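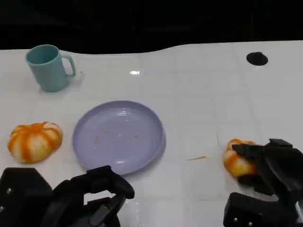 Which gripper should you test first, the soft one or the stiff one?
Start with the stiff one. It fails faster and the failures are easier to read, so you learn your test setup on it before you spend time on the soft fingers.

CHAPTER 6
Comparing Grippers on Tabletop Jobs

6.1 Before you start

Chapter 5 was arms. Reach, payload, backlash, all that. This one is about the last few inches, where most of the trouble lives. By the end you should be able to take two grippers you have never used, put them through the same jobs, and write down which one you'd buy. With numbers.

You'll need: one two-arm station (one arm will do for 6.2 to 6.4), two sets of fingers, a head camera and a notebook. Paper. Logs get overwritten, ask anyone in our lab.

The worked results come from the bench at Stoditz, where Horațiu Tudose and Emilian Dobre ran the comparison we keep going back to. Their notes are dated 19/10/2024 on the cover, though plenty of the pages are older, July mostly. Total count, 3140 grasp attempts over both grippers. We use 3000 of them. The rest were thrown out for reasons given in 6.5, and you should read those reasons even if you skip everything else.

6.2 What food does to a gripper test

Blocks are easy. Foam cubes, wooden cylinders, the printed test shapes from Chapter 2 — every gripper on the market looks good on those. Bread doesn't let you off so lightly. A bun with ridges gives the fingers somewhere to sit, but only at some angles. Turn it a little and the pads ride up on a ridge, one side touches before the other, and the whole bun walks sideways.

It also comes apart. A small piece on the table between the plate and the bun is data. Write it down. Students wipe the table first and then try to remember how much there was, don't do this.

And it changes through the day. A morning bun and a four o'clock bun are two different objects as far as the fingers are concerned. Swap them on a schedule, the same schedule for both grippers. Dobre swapped every two hours. Every hour would have been better, he says so himself in the notes.

6.3 The two grippers

Gripper A is the Grustard. Jointed fingers, stiff pads, fast close. Position control by default, force limit can be set but the steps are coarse.

Gripper B is the Mansour. Softer pads, slower, real force control with a decent readout. Costs more. Heavier too, so the arm has to be retuned when you fit it. Forget this and you'll blame the gripper for what is really the wrist wobbling.

Both ran on the same controller, a Hototent, firmware not changed between runs. That last part matters more than it sounds. In an earlier try the firmware was updated halfway and the close speed on A went up with no warning. Two weeks of runs, gone.

6.4 Three jobs

Job 1. Press and hold. Fingers come down on the bun from above, hold five seconds, let go. No lift. Looks pointless. Do it anyway, it tells you how much squeeze the thing takes before it marks.

Job 2. Table to plate. Pick up one bun, set it on the plate, open, back off. Score the release separately from the pick. A lot of grippers pick well and release badly, the bun sticks to one pad and gets dragged as the finger leaves.

Job 3. Two hands. One gripper steadies the plate at the rim, the other places. Timing is the hard part here. If the steadying hand touches down late the plate is already moving, if it presses too hard the far edge lifts.

For all three: same start positions, plate in the middle, one bun each side. Put a mug on the table and leave it there. It isn't part of any job. It's an obstacle, and you want to know if an arm path clips it when you are only looking at the bun.

A word on the tabletop. White and glossy shows crumbs nicely but throws a bright spot back at the camera. Move the lamp until the spot is off your objects, then mark the lamp position. A matte sheet works as well, but then you have changed the friction and your earlier runs don't compare.

6.5 What to throw out, what to keep

Throw out: runs where the camera dropped images, runs where someone leaned on the bench, runs with a bun already broken at the start. Keep everything else. Keep the ugly ones. A gripper that misses completly is a result.

Decide the rules before the first run and sign the page. Tudose and Dobre didn't, not for the first week, and they had a long argument about a batch where gripper A had been mounted a hair crooked. Was that A's fault? Tudose said yes, a mount that can go on crooked will go on crooked. Dobre said no. They threw the batch out in the end. We think Tudose was right.

6.6 A first look at the results

Full tables in 6.9. Short version for now.

On Job 1 the Mansour marked fewer buns at every force setting. No surprise, soft pads. On Job 2 the two came out close on the pick and far apart on the release, and it was the Grustard that let go more cleanly. That one did surprise people. The soft pads hang on to the surface, the stiff ones don't.

Job 3 is harder to call. 368 of the kept runs were two-handed, fewer than anyone wanted, and most of the failures trace back to the arms and the timing. Treat that section as a hint.

Camera view counts for something too. From the head, a closed gripper hides most of what it is holding. You see black fingers and a bit of bun. So you can't score contact from that view alone, use the force log or add a wrist camera. Section 6.7 covers wrist camera mounting and teh cable problem.

Try this now, before reading on

Take any gripper you have. Ten presses on a bun, from above, lowest force setting. Ten more one step up. Write down the first press where you can see a mark. Then swap the fingers and do it over, fresh bun. Keep the sheet — you'll need it for the exercise at the end of 6.8.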